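Brindow Household Goods Reuse Scheme
Progress report to the Mercado Fund
Aug 6, 2018
Prepared by Younes Zaki, Scheme Manager

1. Summary

The scheme receives returned and surplus household articles, sorts them and passes them on to families moving into new tenancies in Provport. Since the grant began in April, 2,676 articles have been received, of which 1,607 have been checked and released. The remainder are held in the store awaiting sorting or have been set aside for recycling.

2. Sorting of small articles

Large items present few difficulties. Most of the delay noted in our previous report arose from small cleaning articles and loose parts, which reach us mixed together and without packaging. These are now placed in open grey metal bins on the sorting table, with only a few articles in each bin at a time. Scrubbers, dusters and mitts go to the cleaning packs. Discs, wheels and other parts of uncertain use are put to one side until they can be matched.
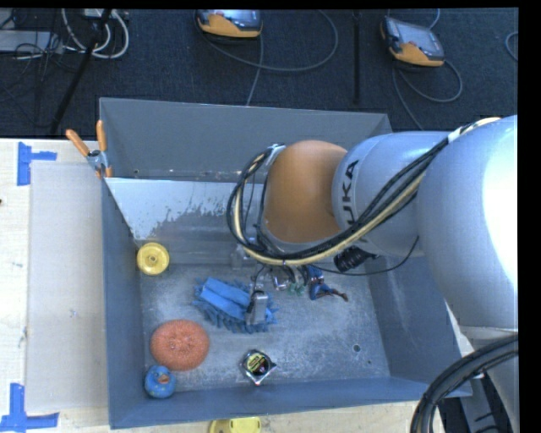 Shallow loading has reduced the number of articles placed in the wrong pack, and checks at the end of each session are shorter as a result. Soft articles with a fringe or pile continue to need more care than hard ones, as smaller pieces can be caught up in them. The written guidance was amended in this respect and a copy is kept with the stock book.

3. Packs issued

A total of 90 cleaning packs have been issued against a target of 40 for the period. Demand was higher than expected following the completion of the Vadinex Road flats. Stocks of scrubbers are adequate. Stocks of dusters are low, and a further appeal will be made to local shops.

4. Expenditure

Spending is within the approved budget. The sum set aside for shelving has not yet been used, and we request the Fund's agreement to carry it forward to the next period.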